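Chapter 3
Ground Handling of Business Aircraft

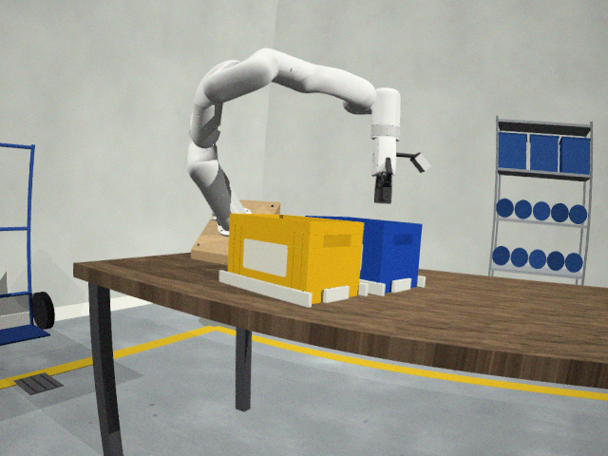
When people think about aviation, they think first about the flight. But a business aircraft spends most of its life on the ground, and most of the small damage it receives also happens there. A wing tip touches a hangar door, a tow bar is connected in a wrong way, a fuel truck stops too close. The repair can take weeks, and during this time the owner pays for an aircraft which does not fly.

In this chapter we study the work between landing and the next departure. We follow one aircraft of the operator Arkby during its stop at Grudach, a regional airport with 2 aprons and one large hangar. The aircraft arrives in the evening, must be parked for the night and leaves again in the morning with passengers. The handling company is Van Dijk, and the towing tractor is a Tekon with electric drive.

Section 3.1 explains marshalling signals and the choice of the parking position. The position depends on the wind, on the space for the wings and on the jet blast from other traffic. Section 3.2 is about chocks, covers and pins. Many students find this part boring, but please read it with attention – a forgotten cover on a pitot tube is still found too often before departure.

Section 3.3 treats towing. Here you will need the turning limits of the nose gear from Chapter 2. Section 3.4 covers fueling, and the calculation of fuel weight from volume at different temperatures.

Before you begin, you should know these terms: apron, chock, wing walker, tow limit, bonding cable. They are explained in the word list on page 127.

3.1 Arrival on the apron

The work of the ground crew starts before the aircraft is visible. At Grudach the crew must be at the stand 40 minutes before the planned arrival, and the first task is to walk over the whole stand and look for loose objects.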